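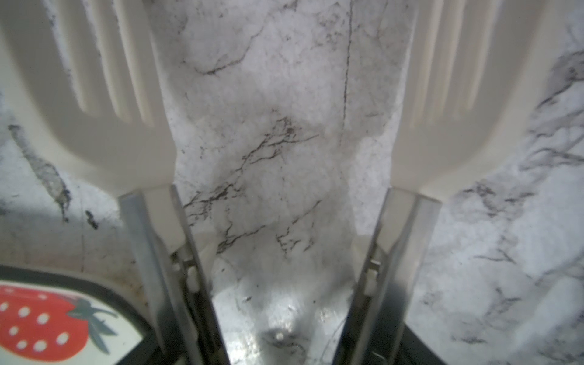

Marble countertop, gray and black veining.

Home | Notebook | Projects | Archive

June 22, 2025

Sunday, so the building is quiet and I finally got to sit down with the alert app. Purkum build, second try at the drill mode. Quick recap for anyone just joining: a teacher holds the button for 2 seconds, everybody on that floor gets the alert, and the front office sees which room it came from.

The hold part is fine now. What's bugging me is the room! If the phone dropped off the wifi in the last few minutes, the app just sends the last room it knew, with no hint that it's stale (I got "gym" while sitting in the library, lovely). I've added a little "last seen" time next to the room name and I think I like it, but the text is tiny on older phones.

Load test next. Sent a fake alert to 2000 test accounts through the Gredex relay. Most went out right away and then there was this ugly tail, more than 28 seconds for the slowest ones. I reran it with the batches cut in half and the tail got shorter, so batch size is my main suspect. Need to try it with the Nukov relay too before I blame anybody.

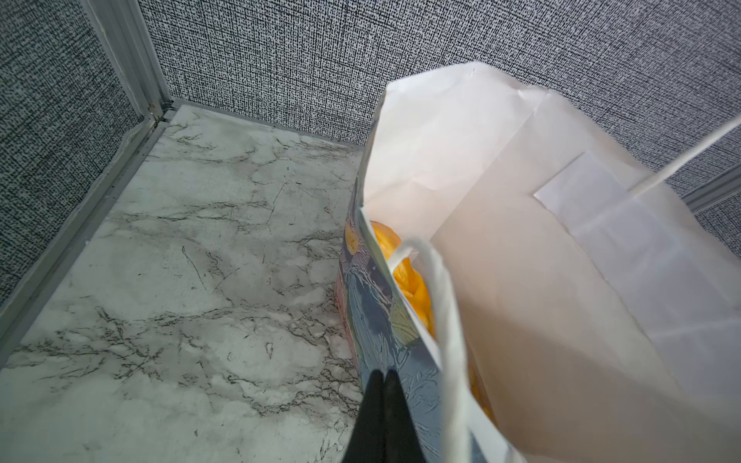
Petrauskas wrote back on the thread that a late alert is still better than a wrong room, and could we please fix the room thing first and leave the batches alone until October.

Fair enough, though I'd love to do both. Moving the stale room bug to the top. Also still to do: the all-clear message uses the same sound as the alarm, which made me jump twice today.

2 comments | 0 shares

Back to top | Contact the workshop | © 2025 Purkum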